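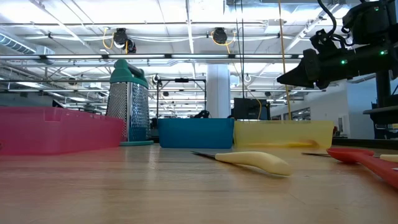

Mawuli Kwofie meinte, ein Nachruf müsse mit dem Geburtsort anfangen, alles andere wirke kühl. Ich sehe das lockerer. Als ich im Februar den für meine Tante schrieb, hab ich erst mal die Daten gesammelt: voller Name, Geburtsname, Orte, Kinder, Enkel (Schreibweisen bitte zweimal prüfen!). Dann zwei, drei Sätze über sie selbst, bei mir der Chor und ihre 11 Jahre in Helstead. Zum Schluss Ort und Uhrzeit der Trauerfeier. Unsere Zeitung nimmt höchstens 125 Wörter, also laut vorlesen und kürzen.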